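# Gurnley Wrist Kit

**A camera, a mount and a recorder for people who need a great many examples of a gripper picking things up.**

Learning systems want examples. They want them the way teenagers want cereal, and they are about as interested in how it got to the table. The Gurnley Wrist Kit is for whoever has to do the fetching.

It bolts on behind the fingers of most two-finger grippers and records video and joint positions against the same clock. When the operator presses the pedal, an episode starts. When the operator presses it again, the episode ends. A longer press marks it as a dud, and you will get to know the longer press.

## What's in the box

- Wrist camera with fixed-focus lens
- Jadeck mounting plate, with screws and 2 spares (you will drop the first one behind the bench)
- Foot pedal with 6-foot cable
- Lekden recorder, which holds 1,261 episodes at the default length before it asks to be emptied
- Printed setup card, one side only

The arm, the gripper and the patience are sold by others.

## Setting up

1. Fix the plate to the wrist and tighten everything. Then move the arm through its full range and tighten everything again.
2. Run the cable with enough slack for the last joint to turn. The kit does not cover cables that were run without slack.
3. Start the recorder and wait for the green light.
4. Record 8 practice episodes and watch all of them before going further. Delete them if they embarrass you.

The camera should see both fingertips throughout the grasp. If half the view is gripper, good. The model will be looking at that gripper for the rest of its working life and may as well get used to it.

## Choosing what to pick up

Variety in the objects is worth more than polish in the driving. A hundred perfect grasps of one cube will teach your system a great deal about that cube. Our own bench runs on a basket, a table and whatever has an awkward outline. The lumpy yellow thing between the fingers could pass for a potato or a small loaf, and its dents and bulges mean that a grip a little to one side meets a different surface. Move the object between episodes and turn it. Swap it out before you grow fond of it.
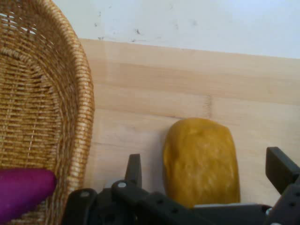 Backgrounds deserve less fuss than they get. We are often asked whether the room should be repainted first, and the wall behind our table still has its dark specks. A model trained only in front of spotless paint may take a scuff mark personally. Keep the lighting sensible, leave the wall alone and spend the afternoon recording.

## From a customer

"We had a drawer full of cameras and tape before this. The drawer is still full, but we open it less." — Stijn Van Rooij, Dierckx

## Ordering

The current version shipped in February. Plates for older Jadeck wrists are stocked separately, so give us the wrist model when you order. Spare pedals are available too, and heavy-footed operators should add one to the basket now.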